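Climurari Community Repair and Reuse Hub
Progress report to the Didenko Fund
Prepared by Albertina Macedo, program coordinator
2025-06-24

Summary

The grant has covered the first half of our work at the old Trinlow drapery building. The ground floor is open, the tool library is lending, and the household goods shelves are in use. The upstairs fit-out is behind schedule and we are asking to move part of the money set aside for it. Details are below.

Building works

The building dates from 1871 and the back wall was in worse shape than the survey suggested. Two courses of brick had to come out under the rear window before the new lintel could go in. Rirmont Joinery did the timber work and kept to their quote. The brickwork went over, and we met the difference from our own reserve.

The ramp at the side door is finished and has been signed off by the council. The accessible toilet is working but still needs its second grab rail, which was supplied in the wrong length. A replacement is on order.

Heating remains a problem. The old gas unit was disconnected in April and the new heat pump serves only the front room. Sessions in the back room have been kept short on cold mornings.

Tool library

The tool library has 413 items on its catalogue and 300 members. Most loans are garden tools, sanders and ladders. Late returns are higher than we would like, mainly for the carpet cleaner and the pressure washer, so both now have a three-day limit and a waiting list.

Ville Kuusisto looks after testing and tagging. Every electrical item is checked before it goes on the shelf and again each time it comes back with a fault reported. He has asked for a second test bench, and we have included it in the revised budget.
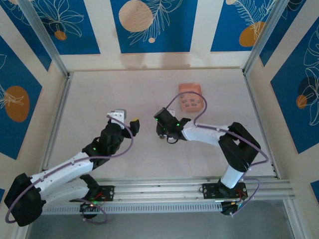

Pink tray on the pale work surface, with the two arms.

Household goods

Donations of kitchen and bathroom goods have been steady. We take clean, usable items only and have had to turn away a fair amount of chipped crockery and worn non-stick pans. The sorting shelves are now labelled by room, and this has cut down the time spent putting things out.

We changed the opening hours for drop-off after neighbours complained about bags left at the door overnight. There is now a locked cage and a sign with the hours. Dumping has dropped off but has not stopped.

Repair sessions

Repair sessions run twice a month. Lamps, toasters, zips and bike brakes make up most of the work. Around 95 items have come through the door so far this year. We do not yet keep a proper record of which ones were fixed, and the Fund asked for this in its last letter. A short form has been drawn up and will be used from the next session.

Sewing has been the surprise. We planned for one machine and now borrow two more from the high school, which needs them back at the start of term. We would like to buy our own.
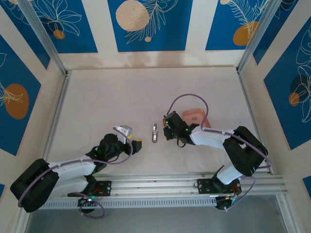

The left and right arms on their shared aluminium rail.

Upstairs rooms

Work upstairs has not started. The electrician's first quote did not allow for a new switchboard, and the second was well above what we had set aside. We are waiting on a third. Until that is settled, the plastering and floor sanding cannot be booked.

Request to the Fund

We ask the Fund to approve the following changes:

Move the furniture money for the upstairs rooms to electrical work.
Allow the unspent printing money to be used for two sewing machines and a test bench.
Extend the completion date for the upstairs rooms by four months.

No extra money is requested. The revised budget is attached — the changed lines are marked in the right-hand column. Receipts for the ramp and the lintel have been sent separately by post.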